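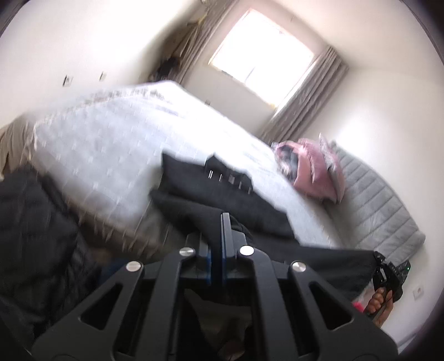 Shoshana Nguyen-Tran

Picking up the finger pad comparison from February, and answering Lyle's question at the same time. Quoting the relevant part:

> On the Stolton units we went back to the flat pads after two weeks.
> The ribbed ones held better in shear but the operators complained that
> they could not let go of thin cloth cleanly. Before I order more, has
> anyone on the list run both on dark garments, two-handed, on something
> soft? A table top hides most of the trouble.
> — Lyle Delacroix

Yes. Black clothing laid across a bed, two hand-held grippers, one per hand, blue ribbed pads. A mattress gives under the fingers, so you can press down without stalling the linkage, but the cloth sinks with you and there is no hard surface to pinch against. On a table the fingertips slide along the top and scoop up a fold. On a mattress you have to close a little earlier and let the fold form between the pads.

The full set is 2,985 grasps, 600 of them with the flat pads as a baseline. Operators were Myrtle Doucet and me. A grasp counted as good if the fabric stayed between the pads through the lift and the lay-down, and came free on the first opening.

Ribbed pads were better on anything with body to it: waistbands, collars, plackets, doubled hems. Flat pads were better on single-layer edges, for the reason Lyle gives. When the ribs catch a thin edge, the cloth follows the finger back out and you lose the position you just set. Opening wider does not help much. Opening slower does.

Snaps and other hard parts are a separate problem. If one lands between the ribs it sits at an angle and the jaws close unevenly. I had 42 of these. Most held, but the width reading was off by 2 mm or more, and I would not train on that channel without filtering it.

Vision is the weaker half. Black fabric with a bright window behind it is a bad case for auto exposure. The window clips, the exposure comes down, and the folds go with it. Locking exposure on the garment costs you the window, which you did not need. It also lengthens the shutter time, so fast wrist moves smear. We settled on locked exposure and a spoken reminder to slow down on the approach. The tracker on the Clondudlow build lost its pose more often on wrist rotation than on translation, and plain walls made it worse. A tufted mattress gives it something to hold on to when the camera points down.

On the linkage itself I have little to report. Pivot play did not change enough over the set for me to measure it with what I have here. The second gripper was slightly stiffer from the start and stayed that way.

Open item: whether to cut the rib depth in half. I have a drawing but no parts yet.
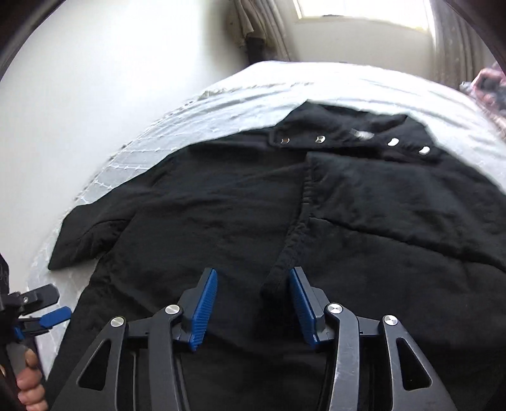 Booker Delacroix wrote back that half depth had already been tried on the Blackwood fingers, and that it gave up most of the shear grip while releasing no better. He suggested keeping the depth and rounding the tip of each rib, then rerunning only the thin edges. He also asked whether the width offset on snaps was the same for both grippers, given that one is stiffer.

I have not split the offset by gripper. The logs have it, so I will do that before cutting anything. Rounded tips are easy enough on the same mold. If anyone has used Plindex for per-hand filtering, please send me the config off list.

Shoshana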